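Home | About | Recipes-ish | Thrifty bits | Archive | Say hello

Folding tea towels and other small victories

8/8/22

So the back room is finally getting somewhere! If you've been reading since April you'll know it started as the place where we put things we didn't want to think about, and that I had a grand plan to make it a proper little breakfast-and-making corner before the summer was out. Well, summer is mostly out, but I have a table, I have a backdrop and I have toast, so I'm counting it.

The table came from the reuse shop in Wandmont and I'm daft about it. It's a lovely pale honey colour (I'd gone in for a lamp, obviously) and there's a little round hole near one corner which I've decided to leave alone. I did think about filling it. Then I thought about the last thing I filled, and put the kettle on instead.

My rule for the table is that only things in use are allowed to live on it. Folded cloth, toaster, one lid waiting for its pot to come back from the sink. It sounds strict but it's made such a difference to my mornings — I used to spend ages shifting post about before I could butter anything.
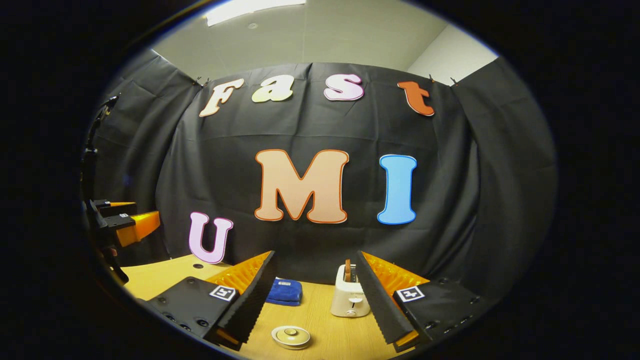 Blue cloth folded, toast up. Breakfast is served!

I should say a word about the cloth, as a few of you asked how I fold mine. In half longways, in half again, then over into a fat little bundle, and I leave the label wherever it lands. I've tried the fancy upright way and they flop over by lunchtime.

Now, the walls. Painting was never going to happen (I priced it up at 198 for someone to do it properly, and laughed), so I went for black fabric from the market at Nustuvville, held up on a rail with binder clips. It sags a bit in the middle and I've made my peace with that. The clips mean I can have it down for a wash in no time, and it hides a multitude of sins behind.

Then the letters! I love a cut-out letter, and they all had to be different colours or what's the point. Black is brilliant behind pastels, it makes even the palest yellow sing. 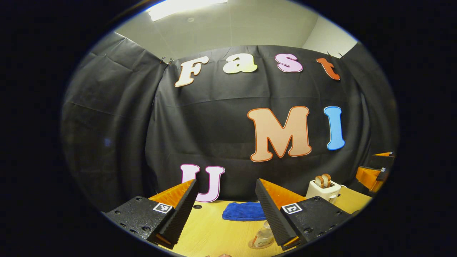 Letters up on the black. The orange t has a bit of a lean on it.

Next on the list is a shelf, and possibly a stool if Wandmont comes up trumps again.

Comments (3)

Marmalade Hat: Ooh, I do love the black. Does it show the fluff?

Reply from the author: Terribly! I keep a lint roller in the drawer.

pegsandpins: Pink s is my favourite. Going to hunt out some binder clips tonight.

Contact | All words copyright the author | Back to top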